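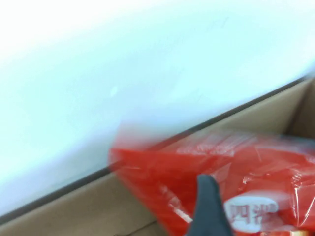
Tips for recording snack packing demos, as learned the slow way by me. I've been doing the pick-and-place sessions for the Hamel set since October, mostly packets into cartons, and I keep getting asked the same things by people starting out, so I've put them all on one page. The first is about shine. A glossy red packet in a plain brown carton sounds like the easiest thing in the world for a wrist camera, but the wrap throws white streaks across the top of the pack and they slide about every time you move, and when you're moving quickly the whole packet smears as well. I used to fight this with more light (wrong!). Now I turn the nearest lamp to face the wall and slow my hands down on the approach, and I leave a bit of glare in. The arm will have to cope with shiny packets one day, so it may as well meet them early.

Pick your cartons before you pick your snacks. I like ones that have had a life already, with soft flaps and old tape, and I keep four on the go so no single box turns up in every episode. Fold the flaps right back if you're a beginner at the controls. Once you've got the feel for it, let them stand up and get in the way a bit, because that's how they'll be in anybody's pantry or storeroom.

Labels! Write or print them once, stick them on the front, and leave them alone for the whole session. If you swap a label halfway through, your task sentence no longer matches what the camera sees, and you'll spend a very dull evening sorting out which episodes are which. I did this with over 123 of them. Lanying Zou, who checks my uploads, was extremely kind about it, but I could hear her sighing from the next room.
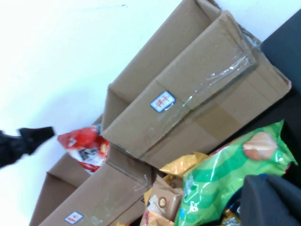
If you're sorting by type, decide where the odd ones go before you press record. Biscuits are easy when the carton says 饼干 on the front. Chips are easy too, if you've given them a home. It's the in-between stuff that gets you, the little packets that could be a cookie or could be a cracker, and if you dither with the gripper hovering, the dithering goes into the recording and the model learns to hover. I keep a scrap of paper beside me with my rulings on it and I don't argue with the paper.

Mess up the pile between takes. I mean properly: bags on top of bags, a small box half under something bigger, a wrapper poking out where you'd hardly spot it. My early piles were far too tidy, everything flat and facing me like a shop display, and the first policy we trained on them was hopeless as soon as two bags overlapped.

Grip chip bags near a crimped end when you can reach one. The puffed middle looks inviting but it rolls away from the fingers, and if you squeeze harder you'll be eating the crumbs for lunch. For small cardboard packs, come in across the narrow side and close slowly.

A few odds and ends:

Keep the failures, but tag them. A missed grab followed by a decent second try is worth having. A missed grab followed by me saying a rude word and stopping is not, and I bin those.

Wipe the camera lens before every session. Chip grease gets everywhere.

Name your folders on the day. I use the date and the carton, so this morning's is 2024-11-04 with a 2 on the end for the second carton. The old batch from Lustham was all called "new" and "new new", and I'm still untangling it.

Stop when your wrists get tired. You can see it in the replays, the paths go all wobbly and the drops get higher and higher. I do one short block before morning tea and one after.

My running total is 1463 episodes, and I'm moving on to jars next week, so if you've got a good trick for lids please send it along. I'm still losing them under the fridge.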